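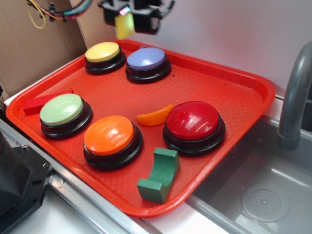

Tatora opens Gondside test kitchen to visitors

GONDSIDE, July 16, 2019. Tatora held its first open day at the Gondside test kitchen on Tuesday, with a running demonstration of tabletop manipulation and a short technical session on control software. Visitors were admitted in groups of nine and given 42 minutes on the floor.

The demonstration used a single arm with a two-finger gripper, mounted at a counter beside a sink. The work area was a red-orange tray with raised edges. It held five large push buttons with domed caps in yellow, lavender, pale green, orange and red, each on a thick black base, and a set of small shapes that included a red block, an orange crescent and a green piece with a curved notch.

Kosmas Panagiotou, who leads the manipulation group at Tatora, said the layout was chosen to put two kinds of contact in the same space. A button calls for a downward push with a controlled stop. A loose shape calls for a grasp, and the approach has to leave room for both fingers.

"The buttons take up most of the tray," Panagiotou said. "The planner has to find a way down to the small parts without touching a cap it was not told to press."

Instructions were typed by an operator as plain sentences. The software, a control package called Lurnumex, turned each sentence into a target and a motion, and displayed both on a monitor for the operator to confirm. Tatora said the confirmation step is part of its procedure whenever guests are present and is switched off during normal testing.

Most questions concerned lighting. The caps are glossy and show bright highlights, and several visitors asked whether this affected detection. Panagiotou said reflections on the orange and red caps had caused position errors in early trials, and that the current version compares several camera images before it commits to a target. He did not give an error rate.

Cable routing also came up. Panagiotou said the wiring at the station is left exposed so that connectors can be changed between sessions, and that a closed harness is planned for the next build.
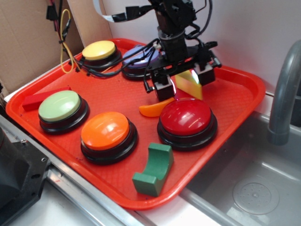 Next steps

Tatora is working with Qureshi, a supplier of kitchen fittings, on a second station at Gondside. The two firms plan to test the arm on cabinet latches and faucet handles, using the same version of Lurnumex. Installation is set to start in November.

A second open day will follow once that station has passed its safety check. Places will again be limited to four groups, and registration will be handled through the Gondside front desk.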